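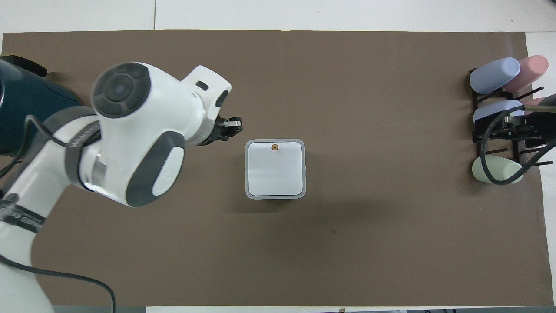 Vorgang 318 — Arbeitsplatz Becherverpackung, Linie Jiron
Status: in Bearbeitung
Gemeldet von: Hidayah Ginting, Schichtleitung
Bearbeitung: Tadeusz Domański, Instandhaltung Automation

Meldung
Der linke Arm hält seit der Umstellung wiederholt vor der weißen Schachtel an und wartet auf Freigabe. In der Frühschicht am Montag wurden 29 Quittierungen von Hand gezählt. Die Kolleginnen und Kollegen, die früher selbst gepackt haben, sind nun überwiegend mit dem Quittieren gebunden und können die zugesagte Sichtprüfung der Becher nicht leisten.

Prüfung, 10:25 Uhr
Greifer links ohne mechanischen Befund. Position des Bechergestells auf der braunen Unterlage kontrolliert, keine Abweichung. Im Protokoll liegt die Wartezeit auf Freigabe bei mehr als 48 Sekunden je Halt.

Maßnahme
Freigabegrenze angepasst, Neustart der Steuerung. Im Probelauf mit 25 Zyklen trat der Halt noch zweimal auf. Anfrage an den Lieferanten Caltthorpe ist gestellt.

Rückmeldung Schichtleitung
Verbesserung bestätigt. Es wird gebeten, die Quittierung bis zur Klärung einer festen Person je Schicht zuzuweisen — mit Ablösung nach zwei Stunden — und die Einweisung der Spätschicht nachzuholen.

Offen
Antwort Caltthorpe; Anpassung der Arbeitsanweisung.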